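Rallideo final report, part 4: What went wrong in February

I'd love to say our gear assembly robot ran smoothly all term, but we lost a good week to one stubborn fault. Sivaprasad spotted it first – the fingers kept letting go of the gear early, right over the standoffs.
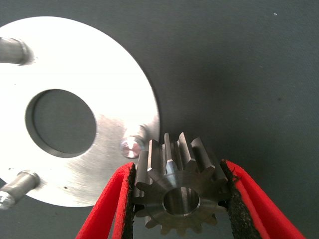
We blamed the foam pads, then our code, and finally found a grip force limit left at 200 when we'd meant 295. The cloth tests used the same setting, so we had to redo those too. 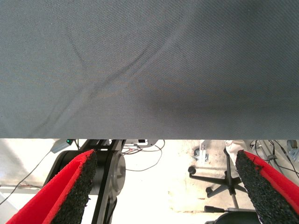 Was anyone ever at risk?

Everyone stayed behind the taped line while the arm was powered.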